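Small houses, long runs
Speaker notes, Monday, April 8, 2019
Kianoush Ebrahimi, the Ditora Playhouse

Slides 1 and 2 change on the click. Don't touch the lectern mic. Wait for the coats.

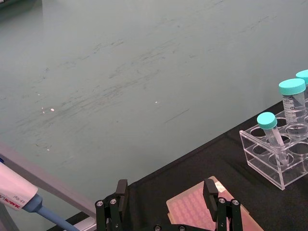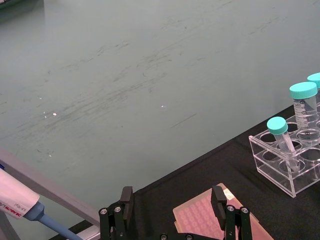 Clear tube rack, black mat.

Slide 3 – Hello

Good morning. I run an 87-seat theater above a carpet showroom. I've been asked to talk to you about keeping a play open for longer than is wise. I said yes before I saw who was speaking after me, and I'd like it noted that she has won things.

(Pause. If they laugh, fine. If not, go on at the same speed.)

The play was The Lamp at Drosach. Two actors, one bed, a storm. We planned 12 performances and gave 474. I still can't say that number in front of my accountant.

Slide 4 – What we thought we were doing

The first script was 300 pages. I've met the playwright's mother and she hadn't finished it either. We cut it to an evening. The storm stayed in, the uncle went, and so did a long speech about herring that one member of the cast still performs at parties.

We opened in July, when sensible people in our town are at the lake. The first preview had more people on the stage than I would have liked compared with the seats. Tell the one about the man who thought it was the carpet sale. He stayed for both acts and came back with his wife, so don't be mean about him.

Slide 5 – The casting problem

A short run is a marriage of convenience. A long run is an actual marriage, with matinees. Our two leads were very fond of each other until the second winter, when one of them began taking a breath before the line "You were always going to leave." It was a good breath. It got a little longer each week. The other one timed it.

What I did: nothing, for a month. I recommend this less than I used to.

What I did next: swapped their dressing rooms, put in an understudy rehearsal every other Thursday, and gave notes again as if we hadn't opened yet. The notes were what helped. Actors in a long run get applause every night and no information at all. Give them information.

(Water.)

Slide 6 – Understudies

Pay them properly and put them on. I don't mean for emergencies. We scheduled ours for three performances a season and printed their names in the program with everyone else's, same size type. Ticket sales on those nights didn't move. Front-row regulars came specially and were unbearable about it in the bar.

Skip the flu story if running behind. If not running behind, tell the flu story, but leave out the bucket.

Slide 7 – The set will try to kill you

The bed was built by Gelier Scenic to last a month. They told us so in writing. By the second year it had been mended so often that the only original part was the squeak, and we couldn't lose the squeak. It had become a cue.

Budget for replacing things you think are permanent. The door, the kettle, the carpet (yes, we got a discount). Shoes, over and over. A storm performed nightly is very hard on shoes.

Slide 8 – When to close

We closed when the Ghaffari Festival asked for the space and I noticed I was relieved. That's all the method I've got. I had a spreadsheet, which had been telling me to close for quite some time, but it had also told me not to open.

Things I'd look at earlier: whether the crew still watch from the wings. Whether the cast argue about the play or only about parking. Whether you, personally, have started arriving at intermission. I had. The box office covered for me.

Slide 9 – Last night

Keep this short, voice goes funny here. The breath before the line was the old length. I was standing at the back, having arrived on time. Then the bed squeaked and the understudy, who was next to me with her coat on, said the next line under her breath along with him.

The man from the carpet sale was in row C.

Slide 10 – Questions

Take three. If someone asks about the herring speech, say I have it in my bag. Don't read it.

Thank the organizers, collect the clicker from my own pocket, give it back this time.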